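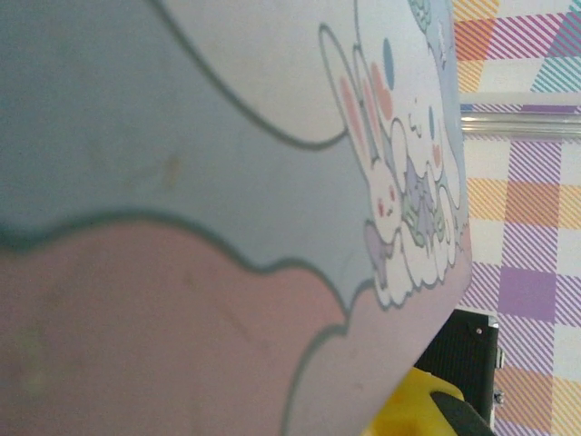 An afternoon at the Flavstead picture archive

I've been putting my photos up under open licences for years, so when the Flavstead archive said it was opening its doors one Saturday in March I booked the same evening. Places were limited to 23 and I got one of the last!

We started in the scanning room with Baoshan Tang, who looks after the glass negatives. She (very patiently) showed us how each plate gets a number, a scan and a rights note before anyone can put it online. The rights note is the slow bit. If the photographer is known and the family can be found, they write and ask. If not, the picture goes in a queue they call Nidard, after the old shop whose unsigned prints started the whole headache.

I asked how long a tricky one takes and she laughed and said her record was 10 months, for a single view of a bandstand.

After tea we had a talk from Américo Neves on what people do with the pictures once they're free to use. I loved this part. A bakery has one on its paper bags, a school made a local history trail, and someone turned a row of fishing boats into a jigsaw. He'd like people to send a link when they reuse something, but he doesn't chase them – most of the good stories reach him by accident.

My only grumble is that the search page is still a bit of a muddle. Typing "harbour" gave me 55 results and plenty of them were haystacks. A new one is on its way, apparently, and we got a quick go on the test version, which was much quicker.

Entry was free, the tea was 2 pounds with cake, and the bus stops right outside. They're hoping to run another day in the autumn, and I've already put my name down.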